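# About the Cekar group

Cekar works on one problem: getting an industrial arm to pick small parts from a surface that is moving, and to put them down somewhere useful, without a fixture holding the part. We do the method work in simulation and the confirmation work on hardware. The group was set up to serve two production sites, Herkmont and Chiba, and it still answers to both.

## What we work on

Most small-part handling lines solve the moving-surface problem by stopping the surface. An indexing table advances, settles, and signals the arm. The arm picks, retracts, and signals the table. The settle time is dead time, and on short cycles it can be the largest single item in the budget.

The alternative is to pick while the table turns. This is an old idea and there are working systems that do it. They generally depend on an encoder wired to the arm controller, a calibrated transform between the two, and a part that sits where the camera last saw it. When one of these drifts, the gripper arrives beside the part, and somebody recalibrates.

Our method takes the encoder out of the loop. The policy receives the arm's joint state and a low-rate estimate of part position, and it outputs short segments of end-effector motion. Table speed is never given to it. It has to be inferred from the recent history of position estimates, along with any offset between where the part is and where the estimate says it is. We call the approach Jusen, after the test cell it was first run in.

## How Jusen works

The policy has two parts. A small recurrent encoder reads the last several position estimates and produces a latent vector. A segment generator takes that vector and the joint state and proposes the next piece of motion. Segments overlap, and the controller blends each one into the last so that the wrist does not see a step in velocity.

Training is done in simulation only. For every episode we randomize:

- table speed and direction, including slow changes in speed within an episode
- the center of rotation relative to the arm base
- delay and noise on the position estimate
- friction between part and disc
- part diameter, within the range the gripper can close on
- light direction and floor material, for the runs that use rendered images

The fourth item matters more than we first assumed. Early policies learned to push the part slightly before closing, which is a sound strategy on a slippery disc and a poor one on a rubbery surface. Widening the friction range removed most of that behavior. Penalizing lateral contact force removed the rest.

The reward is sparse. An episode counts as a success if the part is inside the destination tray and at rest when the time limit is reached. There is no partial credit for reaching or grasping. We tried shaped rewards and got faster early learning followed by policies that hovered.

## Results

The current benchmark is a fixed set of 1064 simulated episodes, held out from training and sampled from the same ranges. We do not tune against it. A separate, smaller set is used for development and is replaced whenever the group suspects it has been memorized.

For the hardware check, the policy was run on the Herkmont cell without further training. It was given 171 picks and placed 168 of them in the tray. The remaining attempts were dropped during transfer, after a grasp that closed off center. All the drops came at the high end of the table speed range, where the position estimate lags the most.

Some limits should be stated plainly:

- The hardware result covers one gripper and one family of round parts.
- Parts that touch each other on the disc are outside the trained range. The policy will attempt them, and it usually picks up neither.
- The 1064-episode benchmark says nothing about long-run wear, finger contamination, or lighting changes over a shift.
- Position estimates on the hardware cell come from an overhead camera that was already installed. A worse camera would give a worse result, and we have not measured how much worse.

The Chiba cell has a different arm with shorter reach. Version 2 of the training setup adds link lengths to the randomized quantities so that one policy can be tried at both sites. Training runs finish, but success on the short-reach arm is still below the level at which we would ask for line time.

## The simulation cell

The simulated cell is kept deliberately close to the layout at Herkmont: an arm, a turntable and a tray on a shared table. Geometry is stored in a single file, and every run records the version it was trained with. Anyone comparing two runs should check that field first. We have lost days to a tray that had moved by half its own width between versions.

Contact is the expensive part of the computation. Finger pads and tray walls use simple collision shapes, while the visual meshes are more detailed and take no part in contact. The disc is modeled as a rigid body with a driven joint. Its rim is included in the collision model, as a part can come to rest against it and has to be approached from the inside. 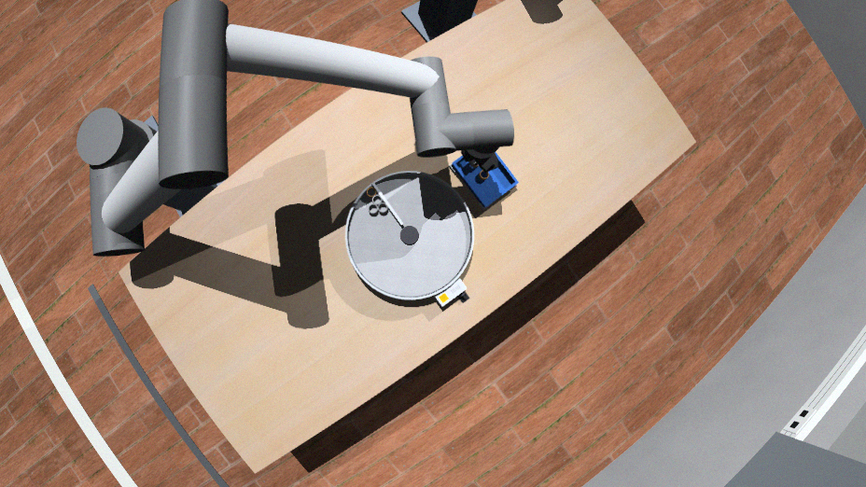

**Cekar — Manipulation Methods Group**

In this rendered view of the cell the gripper is reaching down into the blue tray, with one small round part near the fingertips and another on the turntable, close to the rim. Parts near the rim have the highest linear speed for a given rotation rate, and they make up a fixed share of the benchmark. The hard shadows are left on in rendered runs. A soft-lit version of the cell trained well and transferred badly, and it was retired.

The tray stands close to the turntable to keep the transfer short. That choice has a cost: at some arm poses the gripper body comes near the tray wall on the way in, and the policy has to raise the wrist before it moves across. A longer transfer would be easier to learn and slower to run.

## How we work with the sites

Herkmont and Chiba each keep one cell available for method trials outside production hours. A policy goes to a cell only after it has passed the held-out benchmark and a separate check on joint velocity and contact force. The site engineer has final say and can end a trial at any point without giving a reason.

Trial logs stay with the site. We receive a copy containing joint states, position estimates, commanded segments and outcome per pick. Failed picks are replayed in simulation by fitting table speed and delay to the log. Where the replay reproduces the failure, the fitted values are checked against the training ranges. Where it does not, the episode is filed as unexplained and reviewed at the next ranges meeting.

Ranges are reviewed every March and after any hardware change. A change to a range starts a new training version, even when it is small.

## Working with us

The group takes requests from both sites and from outside partners with a comparable handling problem. A useful first request includes a drawing or sample of the part, the current cycle time, the surface it rests on, and the arm and gripper model. Video of the existing station helps, particularly if it shows failures.

We do not take on bin picking, bagged goods or parts that deform under grip. Requests for fixed-position pick and place are passed to the site automation teams, who can solve them faster with standard tools.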